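Greifer schließt nicht mehr vollständig, Steuerung meldet trotzdem "gegriffen"

Kilian Lanz, Montag, 30. Juni

Hallo zusammen,

wir betreiben einen Arm mit Zweifingergreifer und Handgelenkkamera, Steuerung ist eine Jirnano mit Standardfirmware. Aufgabe: Kleinteile von einer polierten Steinplatte aufnehmen und ablegen, Handschuhe, Werkzeug, solche Sachen. Das lief monatelang ohne Auffälligkeiten.

Seit letzter Woche bricht der Zyklus mit Fehler 1076 ab, und zwar bevorzugt bei flachen, weichen Teilen. Am schlimmsten ist der Strickhandschuh mit den blauen Noppen.
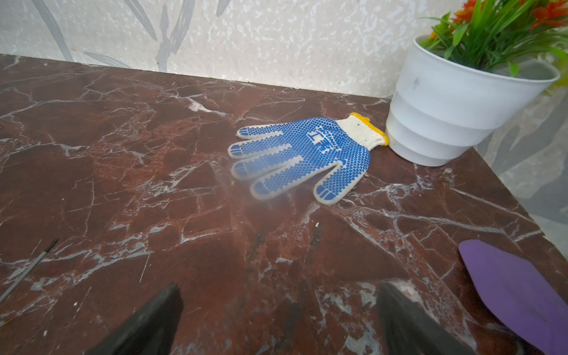 Der Anflug stimmt, die Finger sind offen, dann kommt der Schließbefehl und kurz danach die Meldung "Objekt gegriffen". Der Arm hebt ab und hat nichts in der Hand. Beim Ablegen merkt die Steuerung das und geht auf Störung. Von 18 Versuchen gestern sind 6 so ausgegangen.

Was ich schon gemacht habe: Finger gereinigt, Stecker am Handgelenk geprüft, Referenzfahrt wiederholt, Greifkraft erhöht. Mit mehr Kraft ist es eher schlechter geworden. Ist das die Mechanik oder die Auswertung?
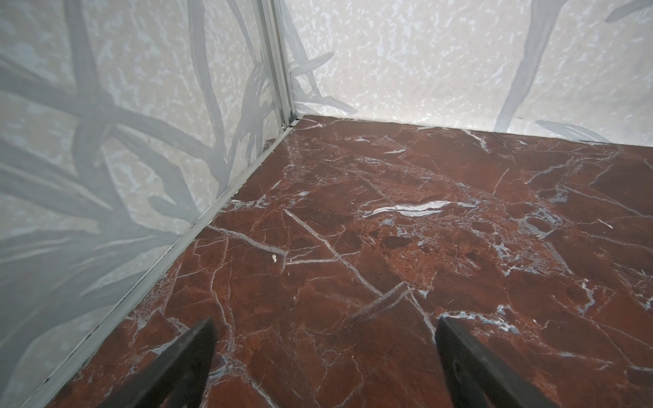 Nadhirah Lau
Antwort vom selben Tag

Wahrscheinlich Kamera. Polierter Stein spiegelt, da kommt die Erkennung durcheinander. Licht anders hinstellen, dann geht es wieder. War bei uns auch so.

Suryani Yeoh
Antwort, vom Fragesteller als hilfreich markiert

Das Licht würde ich erst danach anfassen. Wenn der Anflug stimmt, hat die Kamera ihre Arbeit getan. Die Meldung "gegriffen" kommt bei der Jirnano in der Standardeinstellung nur aus Motorstrom und Fingerweg: Steigt der Strom, bevor die Finger ganz zu sind, gilt das als Objekt. Klemmt die Führung, sieht das für die Steuerung genauso aus.

So kannst du es prüfen:

Arm in Parkposition, Programm gestoppt, Antriebe stromlos und gegen Wiedereinschalten gesichert. Nicht bloß Pause drücken. Dann die Finger von Hand zusammenschieben. Sie müssen über den ganzen Weg gleich leicht laufen. Hakt es kurz vor Schluss, sitzt Abrieb oder Schmutz in der Führung. Das passt auch dazu, dass mehr Kraft nichts bringt.
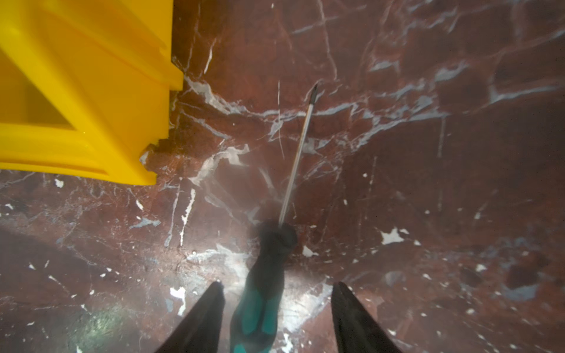

Bei dicken Teilen fällt der Fehler kaum auf. Ein Schraubendrehergriff stoppt die Finger lange vor der Engstelle, ein flacher Handschuh nicht. Führung ausbauen, trocken auswischen, kein Öl. Danach das Spiel messen, ab 2 mm tauschen wir die Leisten aus. Und die Greifkraft wieder auf den alten Wert stellen, sonst leidet das Getriebe.

Kilian Lanz
Rückmeldung

Danke, es war die Führung. Auf der rechten Seite hakte es deutlich, kurz vor dem Anschlag. Ausgewischt, Kraft zurückgestellt, seitdem keine 1076 mehr. Die Leisten bestelle ich trotzdem - die rechte hat sichtbar Riefen.

Zuletzt aktualisiert: im Oktober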